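Is the Stitard hand gripper worth it over the Bakke for thin cloth?

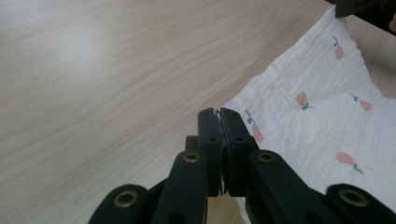 Stitard with the fingers shut, next to the muslin

I've got 2 hand-held grippers on trial. The Inderex store page says the Stitard "handles all fabrics," which I'll believe when I see it. On crinkled muslin it gets a pinch maybe every other try, and the fingers don't look quite lined up to me. The Bakke feels stiffer but it's a one-piece jaw and costs $393. Does anyone have real numbers, or is it all sales talk?

Posted 19/12/2019

gauzepicker
Numbers depend on who's squeezing. I did 27 grabs with each on a folded dish towel and the Stitard lost by a few, then I swapped hands and it won. I wouldn't spend $393 on that. Check the pivots before blaming the fingers. If the arms rock sideways when you wiggle them, the tips will never meet the same way twice. Also try coming in at a fold. Flat muslin is hard for any blocky finger, whatever the page says.

tmr_bench
get the Kindance, way better

slowlinkage
Better at what? I had the Kindance until March and it slipped on thin cotton too. The maker claims 2000 cycles with no play in the joints. Mine had play out of the box. I'd stick rubber tape on the Stitard fingers and run your test again with the same cloth before paying for anything.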